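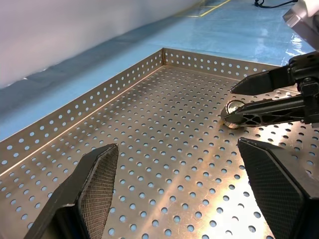 Perforated stainless steel tray on a pale blue surface.

Koneo Kitchen Words, release 13

Koneo is a word list for people who cook, wash up, bake or just like knowing what things are called. It holds 883 entries in Canadian English, each with a plain definition, a spelling note and at least one sentence showing the word at work. I love this stuff, and I hope it shows!

What's in it

entries.csv has one word per row. The columns are word, part, meaning, sample and region.
variants.csv covers the 122 words with more than one common spelling (yogurt and yoghurt, doughnut and donut, and the endless fun of omelette).
notes.txt is where the longer stories go. Read the one on "colander" first, it's a beauty.

How the words were picked

Most came from handwritten recipe cards and community cookbooks that Aleksandra Cieślak typed up over two winters. Szymon Walczak added the baking terms and argued me out of several bad definitions (thank you, Szymon). Meanings are kept under 25 words wherever we could manage it. The flavour words were the hardest and we're still not happy with "savoury".

Known gaps

Regional coverage is thin for the Prairies and the North. Brand names are left out. A few samples in the "preserves" group repeat each other, and I'll fix those in March.

Using it

Files are UTF-8 with commas and a header row. Copy, change and share as you like, just keep the name Koneo with it. New words are very welcome, especially your grandmother's!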